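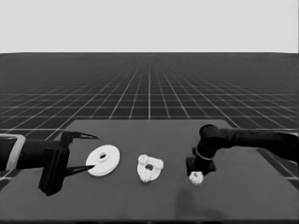 Swing bridge gearing: an interview with the maintenance engineer at Koltotbridge

The swing bridge at Koltotbridge opens 212 times in a normal year, most of them between April and September. The engineer responsible for its turning gear has held the post for five years and came to it from the pumping station at Fostholm.

Asked which part of the mechanism takes up most of the working week, the engineer names the grease. "The old compound went stiff below freezing and the motor current rose with it. We changed to a softer grade in October. Consumption went up, and the current in January stayed where it is in June."
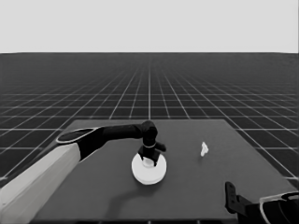

Table surface on a gridded floor. Computer rendering.

The rack under the deck is cast iron and was fitted in segments. Wear is uneven. The bridge rests in the closed position for most of the day, and vibration from road traffic works the same few teeth against the pinion.

"You measure tooth thickness at the pitch line, with a gear tooth caliper, and you measure it clean. Half the odd readings in the old logbook are dirt. I take three readings per tooth and write down the lowest."

Segments from the worn end were exchanged with segments from the far end, where 82 per cent of the original case depth of paint and mill scale was still in place and the flanks were hardly marked. The work was done at night with the road closed.
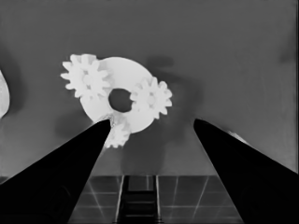
Spur gears at the rim of a disc with a central hole. Rendered in greyscale.

On backlash, the engineer is cautious. "People want it tight. A long rack outdoors moves with temperature, and a tight mesh in March is a bound mesh in July. I set it in the morning, in shade, and check again at two in the afternoon."

Replacement pinions are cut by Thongsuk, a small firm at Flistmont, from drawings redone in metric. Delivery takes nearly 70 days. One spare is kept in the bridge house, oiled and wrapped, and is turned over each quarter.
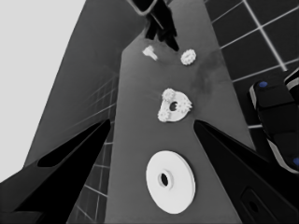
White parts laid out on a long grey table. Computer rendering.

The limit switches are next on the list. They are sound, but the cable glands let in water on the river side, and the engineer wants them moved up to the handrail before winter. "It's a day's work, if the tide suits. The paperwork for the road closure takes longer."

The bridge is closed to river traffic on Friday for inspection of the centre bearing.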